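The Slow War Over Mulch

Every spring a truck backs into Ginting Lane and drops a pile of shredded bark on somebody's driveway, and every spring the rest of the street comes out to have an opinion about it. Too red. Too coarse. Too close to the hydrangeas. I have lived on the lane for 11 years and have yet to see a pile of mulch go uncriticized, including my own, which was described by a passing dog walker as "a lot."

She had a point. I had ordered four cubic yards for a front yard that could have used one and a half. The calculator on the supplier's website asked for depth in inches and I typed in a number that would have been reasonable for a swimming pool.

Mulch is supposed to be the easy part of a garden. You spread it, you go inside, you take credit for the lack of weeds. Fitriani Mangundap, who runs the yard at Korcombe Landscape Supply, has been selling it long enough to have lost this illusion. "People spend a month choosing a tree," she told me, "and then they bury the bottom of it like they're hiding evidence."

She means the volcano. You have seen it outside banks and dental offices: a neat cone of bark heaped up against the trunk, often refreshed each March on top of last year's cone. It looks tidy and deliberate. Underneath, the bark of the living tree stays damp, and the roots start wandering up into the heap looking for air. Some of them circle the trunk and tighten. The tree takes years to complain, by which time the bank has changed its name twice.

Mangundap's fix costs nothing. Pull everything back until you can see the flare, the place where the trunk widens before it goes into the ground. Two or three inches of mulch is plenty for most beds, spread wide and flat, like a doughnut if you must have a shape. I tried this on my own crabapple and found the flare a hand's depth down, along with a plant tag, a tennis ball and a great many earwigs.
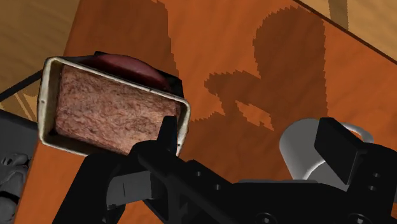

Then there is the matter of what to spread. Shredded hardwood knits together and stays put on a slope, at the price of forming a crust that sheds rain if you never rake it. Pine bark nuggets last longer and float away in the first serious storm – mine relocated to the Usholm Street storm drain, where they remained for most of a summer. Arborist chips are cheap or free and look exactly like what they are, a tree that met a machine. I have come to love them. My neighbors haven't.

Dyed mulch gets the most heated talk at the fence. The color is mostly a question of taste, and taste on Ginting Lane runs to the shade of a new brick. It fades to the shade of an old one by August.

Idun Løken, a garden designer two streets over, avoids the argument by planting so thickly that you can't see the ground. Her front bed at the Clotum apartments has wild ginger, sedges and a creeping sedum that got in by itself and was allowed to stay. She mulched it once, the first year, with leaves she had run over with a mower. "Plants are the mulch," she said, in the tone of a person who has said it at parties.

It took 42 small pots and two seasons of weeding on her knees before the bed closed up, a detail that tends to come out later in the conversation. She still weeds it, mostly in the evening, with a butter knife.

I went home inspired and bought six sedges, which now sit in the front yard at great distances from one another, like people in a waiting room. Between them is mulch. There is another yard of it behind the garage under a tarp, left from the original order, and the man next door has started asking, very politely, what I plan to do with it. I told him he could have as much as he liked. He looked it over for a while and said he was really after something a little darker.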